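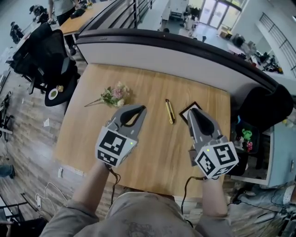 A light wooden table, with two hands at work over it.

Marisol Sandoval has been mending other people's tablecloths for so long that she talks about them as though they were cousins. When I visit she has a big damask one across her knees, 118 inches from end to end, and she doesn't get up (quite rightly, as it would all slide off!).

"It belonged to a family who ate every Christmas dinner on it," she says, "and you can tell, bless them, because there's gravy in places gravy shouldn't reach."

She learned from her aunt, who would only let her darn in January, when the light was poor and the customers were patient. "She said if I could do it then I could do it in June with my eyes shut."

The stains bother her far less than the hems. A good hem takes her two evenings, with the radio on and a pot of tea going cold beside her, and she won't be hurried over it.

"People ring up and say, Marisol, is it ready? And I say, well, are you eating off it tonight? They never are, so I put the kettle on again."

Words by Eleni Dervishi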